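Prunholm Fencing Manual Index

Data card, revised 8/4/20
Maintainer: Kęstutis Vanags

Summary

The Prunholm index is a table of named actions taken from printed and handwritten fencing manuals. Each row records one action as one author teaches it: the weapon, the starting guard, the target, the footwork and the reply the author expects. The current release holds 2307 rows from 72 manuals. Coverage runs from longsword and staff texts to military sabre drill books. Wrestling and dagger sections are left out even when they sit in the same volume.

The index began as a set of club notes at Vusell. It was moved to a single table when three people had been keeping separate spelling lists for the same guards.

Files

actions.csv: one row per action
sources.csv: one row per manual, with edition and holding library where known
guards.csv: spelling variants mapped to a single guard code
changes.txt: release notes

All files are UTF-8, comma separated, with a header row. Empty cells mean that the manual is silent on the point. The value "unclear" means that the manual says something and the reader could not settle what.

Fields in actions.csv

action_id: integer, never reused
source_id: key into sources.csv
page: page or leaf as numbered in the source
weapon: longsword, sidesword, rapier, smallsword, sabre, staff
guard_start, guard_end: codes from guards.csv
line: high, low, inside, outside
foot: pass, step, lunge, slope, none
reply: free text, up to 2000 characters
reader: initials of the person who entered the row

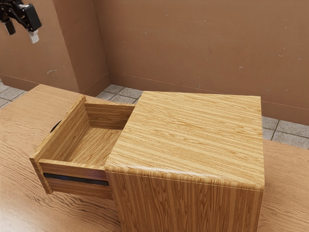
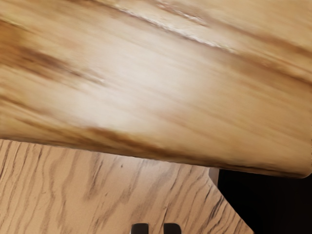
Wood grain, two rendered views.

Method

Rows were entered by one reader and checked by a second against the same copy. Where the two disagreed, the reading closest to the wording of the source was kept and the other went into the reply field in square brackets. A total of 108 rows still carry a bracketed reading.

Translations were used only to find passages. The codes come from the original language in every case except the two manuals marked "tr" in sources.csv, for which no copy of the original was open to us.

Known problems

Sabre is over-represented. Drill books repeat the same numbered cuts with small changes of wording, and each version has its own row. Filter on source_id before counting anything.

The foot field does not separate a gathered step from a plain one. Mets, the converter script used for the early rows, merged the two values and the difference was lost. Rows entered after that November are not affected, but the field was kept as it was so that the whole table can be sorted together.

Left-handed fencers are covered in the reply field only. A separate column is planned.

Page numbers for source 14 follow the modern pencil numbering and will not match the older catalogue.

Use

The table may be copied and changed for teaching or study. Please cite it as Prunholm Fencing Manual Index and give the release date. The codes in guards.csv follow the Cliltau list, with additions marked by a trailing "x".

The index does not tell the user whether an action is safe to practise. Several rows describe blows to the knee, throat or back of the head.

Corrections should quote the action_id and the page. Corrections without a page are held until someone has the volume to hand.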